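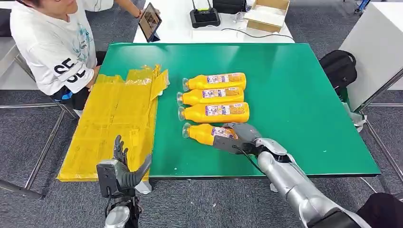 A deposit is a fine on people who were already doing the right thing, a resident of Endlow wrote to this office in January, and the council should be ashamed to call it a reward. The letter was one of many received during the consultation on bottle returns in the Jimudcombe district, and it was the most direct. It deserves an answer in the same spirit.

The proposal before the district would add a small deposit to the price of every plastic bottle sold in its shops, whatever the bottle contains. The buyer would recover the full amount by bringing the empty bottle to a return point. The position of this office is that the district should go ahead, provided that two changes are made to the draft. The first concerns where the return points are placed. The second concerns the money left over when bottles do not come back.

What the letter gets right

A household that rinses its bottles and puts them in the curbside bin each week now pays nothing extra and makes one trip, to the end of the driveway. Under the draft, the same household would pay at the register and then carry its empties to a shop to get its own money back. For a family with a car and a supermarket on the way home, the burden is slight. For a person who shops on foot, or who has groceries delivered, it may be considerable. The draft treats these households as if they were the same.

It is also true that the word "reward" appears four times in the public leaflet and should not have appeared at all. Getting back what one has paid is a refund. Residents noticed the difference, and the tone of many replies suggests that they felt talked down to. A public body asking people to change a daily habit should describe the change in accurate terms.

Why the curbside bin falls short

The trouble with the present arrangement is that it depends on where a bottle happens to be emptied. Curbside collection works well for what is used in kitchens and bathrooms. It does very little for what is finished in parks, in parked cars, at bus stops and at sports grounds. Those bottles go into mixed trash, if they go into anything, and mixed trash in this district goes to landfill.

There is a second weakness, less often discussed. Bottles collected at the curb arrive pressed together with food cans, wet paper and glass. Much of the plastic can be sorted out, but it tends to be dirty and of mixed grades, and it is sold for lower uses. Bottles taken in by themselves at a counter or a machine are cleaner, and a buyer will pay more for them. The district's contract with Meltia, which runs the sorting plant, already sets separate prices for the two streams. The present gap between those prices is money the district chooses to forgo.

The trial at Endlow

The district ran a trial in Endlow last year with 460 households. Participation was voluntary, which limits what can be concluded, and the results should be read with that in mind. Of the 226 households that completed the closing survey, 80 said they would rather return to curbside collection only. That is a substantial minority. It should be taken as a sign that the scheme was tolerable to most and irritating to a good many, and the written comments explain why.

The comments were seldom about the deposit itself. They were about lines at the return counter on Saturday mornings, about bottles refused when the label had come off, and about a counter that closed at five. One return point served the whole town, inside the Lukáč store on the edge of the center, with no bus stop near its entrance. Where a scheme fails on such matters, the remedy is to correct them.

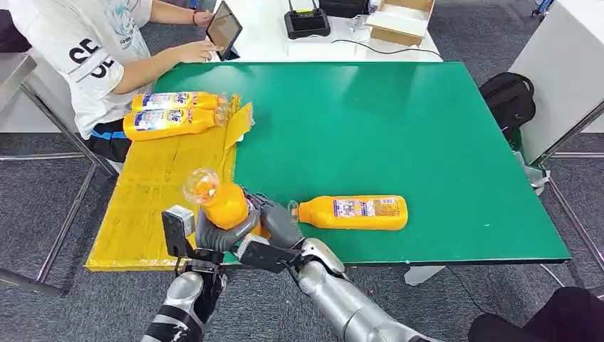 Two changes to the draft

First, the rule on return points should be written around walking distance. The draft requires one return point for each shop above a certain floor area. In Jimudcombe this would place nearly all of them along the main road, where the large shops are. A better rule would require a return point in every neighborhood that has a shop of any size, with the district paying the smaller shops a handling fee for the space and the staff time. Where no shop is willing, a library or community hall could serve. Shops that deliver groceries should be required to take empties back at the door and to credit the deposit on the next order.

Second, the draft is silent on unclaimed deposits. Every scheme of this kind produces them, and the sums can be large. If they pass to the bottlers or the retailers, those businesses will gain from each bottle that fails to return, and they cannot be expected to make returning easy. The full 100 percent of unclaimed deposits should be held in a separate account and spent on the return points themselves. The account should be published each year in a form that an ordinary resident can follow.

On labels and refusals

A smaller matter also needs attention. During the trial, a bottle without a readable label was turned away. The reason is understandable, as the label is how the counter confirms that a deposit was paid. Yet labels peel off in the rain and in the sink, and the person holding the bottle paid the deposit all the same. The district should ask bottlers to mark the deposit on the bottle itself, and until that is done, counters should be allowed a modest number of unlabeled returns per visit. Some money will be lost through this allowance. The loss is acceptable.

The writer of the January letter asked whether the people who drafted the scheme had ever carried their own empties across town. The question should be put to the district before the vote, and the revised draft should be judged by how it treats a resident who has to make that walk.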